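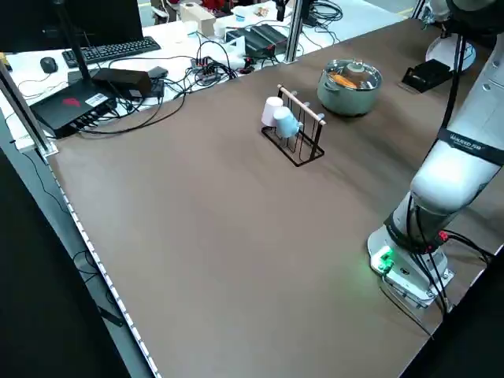

4 min read

Wasard cup rack, after one winter of use
by Kalkidan Asfaw

I drink tea from the moment I am awake until the moment I should stop. In our kitchen this means cups everywhere: beside the sink, on the window sill, on top of the bread bin. In November I decided to spend money on the problem and bought the Wasard, a small rack where the cups hang upside down on pegs. I have used it every day through the winter, so I think I can now say something useful.

First, where I bought it. The shop is called Tiltis and it sells mostly household things, with a few garden tools in the back. I paid by points, because I had 1,727 of them on my card from buying a mattress there, and the rack cost 497 points. I mention this so you know that I did not receive it as a gift from the maker. The delivery was free but slow.

The rack comes flat. You get two sides, a base, the top bar, the pegs and a paper bag with screws. The instructions are drawings only, which I like, since I have suffered from many bad translations in my life. One drawing is wrong, however. It shows the long screws going into the base, but they belong in the top bar. If you follow the drawing you will find at the end that the short ones do not hold. I had to undo everything and begin again, and I finished at nine in the evening with a cold dinner.

After that it stood straight and it still stands straight. I check the screws from time to time and only one has needed turning.

How does it work with real cups? It depends on the handle. A cup with a wide, round handle goes on and off with one hand, even when you are sleepy. A cup with a small handle, the kind where only one finger fits, must be pushed, and then it sits at an angle. My husband has a very thick mug from his old workplace and this mug does not go on at all. He says the rack is badly made. I say the mug is badly made. It lives on the shelf.

Weight is the second question. The leaflet does not give a maximum for each peg, and I think it should. I put my kitchen scale to work and my heaviest cup is 322 grams. It hangs well and the peg does not bend. But if you hang all the heavy cups on one side and nothing on the other, the rack moves a little when you take one away. Now I hang the heavy ones low and the light ones high and it is quiet.

The drying is better than I expected. On a towel, the air stays closed inside the cup and you get that smell of old cloth. On the pegs the air can move. If I wash the cups after supper, they are ready in the morning. The water falls on the table, of course. The maker sells a tray for this as a separate product, and I find this a bit greedy. I use a folded dishcloth and change it every second day.

Cleaning the rack itself is easy if you do it often. Wipe it with a damp cloth, then with a dry one. In the corners where the pegs meet the sides, the tea makes a brown line. An old toothbrush and bicarbonate of soda takes it away. Do not leave it in water overnight. I did it once, and a small orange spot of rust came at one of the screws. It has not grown, but it has not gone either.

Before the Wasard I had two other ones. The Abdella was a tree with one leg in the middle, very pretty, and it fell over twice. The second time it took my mother's cup with it, so I have no good feelings for it. The Staluta is a bar that you fix under a cupboard. My sister has one now and is happy with it. For me it was not practical, as we rent the flat and I may not drill where I want. Its hooks are also close together and the cups knock against each other each time you close the door above them.

The writing on the box says that the pegs were tested 4,000 times. I cannot say if this is true. I can say that after one winter mine are all in their place, and that the coating is scratched on the two I use the most - the ones nearest to the kettle.

What I would change: the wrong drawing, the missing tray, and a little more distance between the pegs. I would also like rubber feet. I cut mine from an old jar opener and glued them on, and since then it does not slide.

I give it four stars from five. If you have normal cups and a bit of table to spare, buy it. If your cups are very thick, take one with you to the shop and try it on the peg first. They had one standing ready at Tiltis, next to the teapots.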